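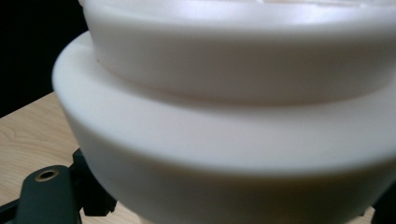 White plastic tiered thing, how do I get the grime out of the join?

Posted by Darius Jõgi, Sutholm, 3 Jan 2020

Inherited with the flat. White plastic, round, built in tiers like a wedding cake for someone with no friends. There's a thin seam where the narrower tier meets the wide one, and it has gone a bit warmer in colour than the rest. I'd like it white again. Twisting does nothing except hurt my wrist. Does it come apart, and what do I clean it with?

2 replies

Wasto
Don't force it. If it's a push fit you need warm water, not muscle. Stand it in the sink for ten minutes, then try again. For the seam, use an old soft toothbrush and bicarb mixed to a paste, rinse, repeat. Keep scouring pads away from it, as matt plastic goes shiny in patches and stays that way. If there's any wiring inside, ignore the sink part, obviously. Yellowing from age won't shift with any of this, and you'll have to learn to call it cream.

stirkthorpe_214
bleach. my nan did hers every October and it was fine, well the lid went funny but that was the dishwasher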